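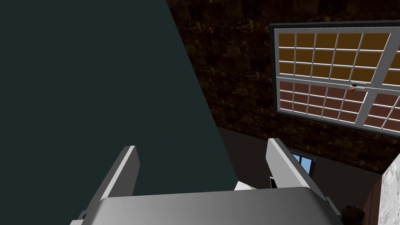 Emerson Siqueira
Software Maintenance, Handout 2
Posted May 17, 2023

Staged rollouts and how to stop one

Last week's notes covered testing before release: the internal build, the closed group, the open beta. This handout starts at the point where the beta is over and the team has a build it is willing to give to everyone. Most of the reading for this unit is about getting to that point. Very little of it says what to do on the day after.

Some terms first. They get mixed up in the homework every year.

Version: the label the user sees, such as 4.1.
Build: one compiled copy of the software, with its own number. A version may go through many builds before it ships.
Channel: a stream of updates a device is signed up for. Beta and stable are the usual ones.
Rollout: the act of offering a build to the devices on a channel.
Cohort: the set of devices that are offered the build at a given stage.

A bug report that gives only the version is hard to use, as two people on "4.1" may be running different code. Ask for the build.

Why release in stages

A beta group is a poor sample of the people who will end up running the software. Beta users tend to have newer devices, more free storage and faster connections. They also know they are running unfinished software, so they restart things and move on. The general public has old devices, full disks, odd language settings and no patience for any of it. Problems that never came up in the beta will come up on the first day of a full release.

In a staged rollout the build is offered to a small share of stable devices, the team watches the numbers, and the share is raised in steps. If something goes wrong, most users never receive the bad build.

The running case for this unit is Adirari, the note-taking app made by Tirgate. Build 2503 was the release candidate that came out of the August beta. The plan set 2 percent of devices as the first cohort, then 20 percent, then everyone. Each stage had a hold of at least a day before the next one could open.

Picking the cohort

Devices should be picked at random and the pick should be stable. The common method is to hash a device identifier together with the name of the rollout and compare the result to a cutoff. Raising the cutoff adds new devices and keeps the old ones in. Including the name of the rollout in the hash matters. Without it, the same people are first in line for every update you ever ship, and they will notice.

Do not pick by region alone unless the feature is regional. A single region means a single set of languages, carriers and time zones, and you are back to a poor sample.

Users who press "check for updates" by hand are a special case. Some teams let them skip the line. This is fine as long as the dashboard reports them separately – they behave more like beta users than like the cohort.

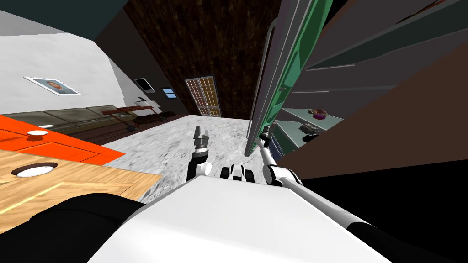 What to watch

Crash rate is the obvious number, and it should be compared with the previous build over the same hours of the day. Comparing it with last month's average will mislead you, since weekend use and workday use look different.

Update failures are counted separately. A device that downloads the build and cannot install it does not crash, so it will not show up in the crash rate at all. In the Adirari case the crash rate for 2503 was flat. The failures were all in the install step, on devices with very little space left. The installer unpacked the new files before removing the old ones, and it gave up without a message.

Silence is also data. If a device took the update and has not been heard from in the usual time, put it on a list. A short list is normal. A list that keeps growing means the build may be stopping the app from starting or from reporting.

Support mail arrives late but is worth reading. Tag it by build as it comes in.

Halt, roll back, roll forward

These three are often treated as the same thing.

To halt is to stop offering the build. Devices that already have it keep it. A halt is cheap and should be allowed without a meeting. At Tirgate the person on call could do it alone.

To roll back is to return devices to the earlier build. This is only safe if the earlier build can read whatever the new one wrote. If the update changed the format of the saved files, rolling back may lose the user's work. On many mobile platforms it is not offered at all.

To roll forward is to ship a fix under a higher build number. It takes longer, but it is the normal way out for anything that touches saved data.

Before next class

Read the Figueiredo chapter on file format changes. The section on databases can be skipped.

Then write a rollout plan for Orura, the calendar app from Handout 1. State the stages, the hold at each one, the numbers you will watch and who may call a halt. Assume the new build changes how repeating events are saved. Plans are graded out of 30 and should fit on one page.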